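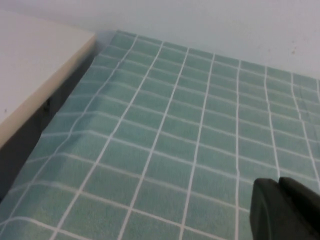
The gripper over the green cloth at Shearer, open day

Grant reports / Small awards / Public engagement

Second progress report to the Ilasine Fund: the Stundomik open day
Submitted 7/17/25

The first report ended with a promise that by the time we wrote again the public would have met the robot. The public has now met the robot. Opinions were exchanged, mostly in one direction, and we set them out below along with the money, the timetable and the matter of the cloth.

To recap for anyone at the Fund who has inherited our file: Stundomik is a tabletop arm which we are teaching to pick up ordinary things and put them where a person has asked for them. The award pays for us to show the work to people in Gumitz while it is still unfinished, and to write down what they make of it. We asked for this arrangement ourselves. At the time, showing strangers something unfinished seemed a bold and open way to carry on.

The visit

We opened the ground floor at Shearer on one afternoon in June. We had prepared for 600 visitors, in the sense that we had printed 600 leaflets, the print shop's price for that many being hardly more than its price for a sensible number. We had 83. The remaining leaflets are in the stationery cupboard and will see us comfortably through the next open day and possibly the one after that. In our defence, 83 is more than we could properly have fitted round the table, and anyone who wanted a second go had one.

Visitors came in small groups, stood behind a strip of tape on the floor, and were given a short talk before the demonstration. The talk was planned at five minutes. By the middle of the afternoon it had shrunk to two, having been shortened each time a child asked when it was going to finish. We recommend this method of editing to other grant holders. The two-minute version is better than anything we wrote beforehand and we have kept it.

After the talk somebody in the group chose a task from a stack of cards, read it aloud, and one of us typed it in. (We know how this looks. Spoken instructions are in the plan for the autumn.) The arm then tried to carry it out. The cards said things such as "put the yellow cube on the plate" or "move the apple next to the cup", and they were written in large letters because in the first report we said they would be.

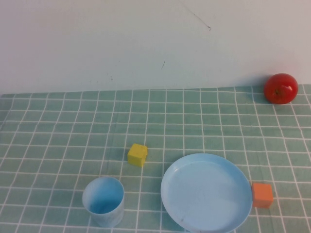 We had argued a good deal beforehand over what should go on the table. One school of thought wanted kitchen goods in quantity, to look impressive. The other wanted very little, so that a visitor could hear the card and see straight away whether the arm had understood it. The second school won, chiefly by getting to Shearer first and laying the table. They were right, and have mentioned it since.

Cubes were the success of the afternoon. They have flat sides, they stay where they are left and they don't mind being squeezed. Visitors found them dull, and a number of people asked whether we could do something harder. We then did something harder, which was the apple, and the same people asked whether we might go back to the cubes.

The trouble with the apple is its shape, and also its habits. The arm approaches it sensibly and closes on it at a reasonable height, and every so often the apple simply leaves. It left the table altogether on two occasions. On the second it reached the tape on the floor, where it was returned to us by a boy who said he could have done that in the first place. His comment has gone into the log under "feedback, general".

The cup gave us a different lesson. The arm can lift it by the rim quite dependably. What it can't yet do is decide whether a cup it has been asked to put something into is the right way up, and so when a visitor turned it over between turns (a perfectly fair thing to try) the arm carried on as before and placed a cube with great care on the bottom of an upturned cup. There was applause. We didn't correct the impression until afterwards.

The slow bits

Everyone remarked on the speed. We run the arm slowly in front of visitors, and it pauses before it closes its fingers. We had put these pauses down as a weakness to be apologised for. What we saw was a room full of people leaning in. During one long hesitation over the yellow cube a man said "go on, then" very quietly, as you might to a horse. When we ran a quicker setting for the last few groups they watched politely and then looked at their phones.

We don't propose to make the arm slower on purpose. We do mean to stop apologising for it in the talk, which saves another ten seconds.

The cloth

The Fund queried the cloth in our budget, so a word on it. We bought the green one with the white grid on the grounds that the bare table was shiny, and the shine confused us as much as it confused anything else. The squares were an unexpected help with visitors. People could say "two squares to the left" and everyone, including whoever was typing, knew what was meant. One family worked out a sort of battleships with it and had to be moved along.

The drawback is that cloth behaves like cloth. It creeps, it gathers into ridges, and a ridge that no person would notice is quite a landmark when you are a small cube being slid along. We smoothed it between groups and it was rumpled again by the next. Clips are the obvious answer. Clips were suggested in the spring by the member of the team who does the ironing, and we have now ordered them.

What visitors told us

We asked each group three questions on the way out and wrote the answers down as given. The fullest answers came from people who work with their hands: a baker, two people from the garden centre, and a retired upholsterer who stayed for most of the afternoon and had firm views on how the fingers ought to be padded. We have since tried the padding. The upholsterer's version grips the apple better than ours, and ours took us the whole of the spring.

The question we were asked most often was what it is for. Our prepared answer spoke of support with everyday tasks in the home. The next question was always which tasks, and there our prepared answer ran out. The nearest we came to a good reply was to say that picking things up and putting them down is the part underneath most other jobs, and that we were still on that part. People seemed happy with it. Several said they would like it to do the washing-up, and on looking at the arm for a little longer withdrew the request.

Nobody was frightened of it, which we had been asked to report on. One toddler waved to it at the end and was put out not to be waved at in return. This has been requested as a feature from within our own team, and is being resisted.

Where we are against the plan

The fingers are done, apart from the padding. The task cards are done. Recognising an upturned cup is late: it was due before the open day and we now expect to have it working in 14 weeks. We would sooner give you that number now than a pleasanter one we'd have to come back and change. Handling round things is further along than the story of the apple suggests, though we accept that the story of the apple is what people took home.

Spending is on course. Leaflets came in over, for reasons given above, and refreshments came in under, for the same reasons. We ask the Fund's leave to move the difference across to pay for the padding material and for a second cloth, so that one can be in the wash. It isn't a large sum and we are slightly embarrassed to need a paragraph for it.

What we would do differently

We would put the tape further back, and raise the table, as the smaller visitors saw mainly the edge of it. We would let visitors write their own cards for part of the session, after the printed ones have had a turn. We tried this with the final group and got "put the apple somewhere it will be happy". The arm put it on the plate. The child who had written the card thought about this and allowed it.

We would also like somewhere for people to sit. Shearer has plenty of chairs, all of them upstairs, and the lift was booked.

The next visit is pencilled in for after the cup work is finished, and the Fund's officers would be very welcome at it. Please bring a card. Leaflets will be provided.

Related reports
Stundomik: first progress report to the Ilasine Fund
Notes on opening a workshop to visitors, Gumitz
Shearer ground floor: access and booking
Small awards: how to ask for a change of budget
Template for final reports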